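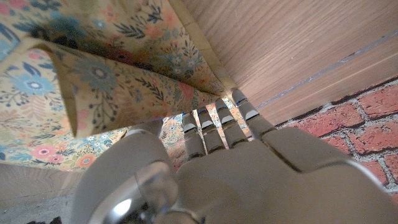 The Gotdale Courthouse Docket Binder

I covered county court for a small paper in Clukport for years, and the thing I lost most often was paper. Motions, continuances, the sheet with the sentencing date on it. So I made a binder for people who follow trials, and I've been selling it out of Zumley ever since. If you sit in on public corruption cases, zoning appeals or recall hearings, you're who I had in mind.

It holds 80 ruled pages and has 4 tabbed sections: charges, motions, witnesses and rulings. The charges section has a wide left column, so you can write the count number and leave room for what happens to it later (dismissed, amended, hung jury, whatever). I like that column a lot! I fought with my printer, Canpolat, over the width of it, and I won.

The rulings section has a line for the judge's exact words and a separate line for what you think they meant. Please keep those apart. I once mixed them up in a story about a bribery trial and had to run a correction. 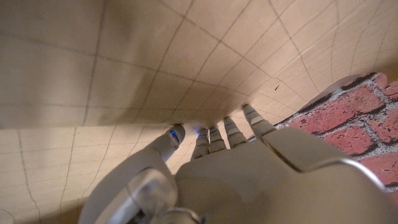
There are 2 pockets inside the back cover, one for filings and one for your parking stub and visitor badge. The cover is soft and doesn't snap or click – bailiffs have opinions about noise, and so do the people on the bench next to you. There's no metal in it either, so it goes through the security line without a fuss.

As of August I've sold 3,317 of these, mostly to local reporters and retirees who go to court the way other folks go to ball games. I love hearing from both.

Refill pages come punched and ready to go. Order them by section if you only run out of one, and it's always motions – mine fills up before the jury is even seated.

Colors: navy, gray, dark green
Refills: sold by section or as a full set
Ships from: Zumley
Returns: fine by me if the pages are blank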